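Guteck réunit ses équipes sur la mezzanine de Hirnmont

Publié en juillet 2018 - Vie du site

Le réaménagement des bureaux de Guteck à Hirnmont est entré dans sa deuxième phase. Après le rez-de-chaussée, livré en mars, l'étage ouvert sur l'atrium accueille désormais des postes de travail. La surface concernée est de 188 mètres carrés, confiée pour l'agencement à la société Clatier.

L'étage conserve son caractère ouvert. Les plateaux en bois de teinte miel ont été retenus pour leur parenté avec le plancher, et la main courante brune à barreaux noirs demeure le long du vide. Depuis les tables, le regard porte sur le niveau inférieur, son mobilier blanc et ses rayonnages.
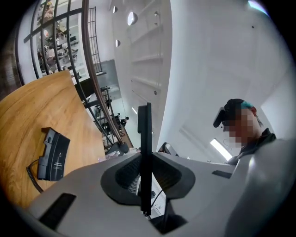
Des postes sans affectation fixe

Les tables de la mezzanine ne sont attribuées à aucun service. Chaque utilisateur s'installe pour la durée de sa tâche et libère le plateau à son départ. Les objets personnels, les bouteilles et les chargeurs ne doivent pas y rester d'un jour à l'autre. Une armoire de rangement est prévue à cet effet près de l'escalier - les clés sont à retirer à l'accueil.

La direction du site rappelle que les câbles doivent être ramenés sur le plateau ou fixés sous celui-ci. Le passage entre les bureaux et le garde-corps doit rester dégagé en toutes circonstances.

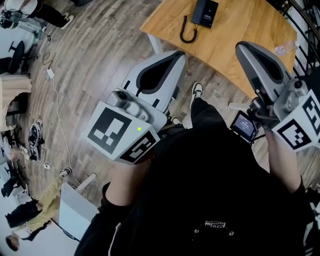 Les réservations se font par demi-journée, auprès du service des moyens généraux. Une même équipe peut retenir jusqu'à 4 tables, sous réserve des besoins des autres services. Les demandes portant sur une semaine entière sont examinées séparément.

L'éclairage et l'acoustique ont fait l'objet d'une attention particulière. Le plafond blanc et les luminaires rectangulaires ont été maintenus dans la partie bureaux, tandis que l'atrium garde sa double hauteur. Le cabinet Fiadzo, chargé d'une étude sur le confort sonore, a recueilli les réponses de 79 salariés. Ses conclusions seront présentées aux représentants du personnel avant toute décision sur la pose de panneaux absorbants.

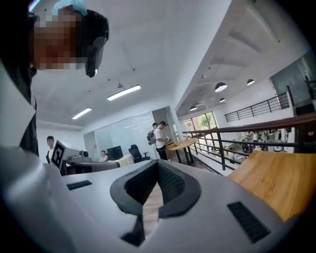

Selon un salarié, le bruit montant du rez-de-chaussée reste sensible en fin de matinée, et quelques panneaux du côté du garde-corps suffiraient sans doute à l'atténuer. Il souhaite également que les échanges téléphoniques prolongés soient orientés vers les salles fermées.

La direction a indiqué que ces observations seraient jointes à l'étude. Les règles d'utilisation de la mezzanine sont affichées à l'accueil et peuvent être demandées au service des moyens généraux.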